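Přemysl Hrubý has run the stores at Damthorpe since May. The site holds 3,891 stock lines, of which 152 account for most of the daily picking.

"The count was never the problem," he says. "Locations were. A part booked to one shelf and kept on another is a missing part."

He renumbered the aisles first and left the software alone. Goods-in now closes at 3 pm, and late deliveries are booked the next morning.
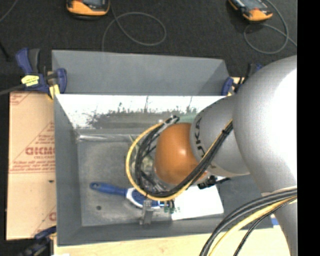
Small parts

Fixings are bought from Kopecký in boxes of 600 and reordered by weight. "We stopped counting washers. The scale is good enough, and it takes up to 9 seconds a box."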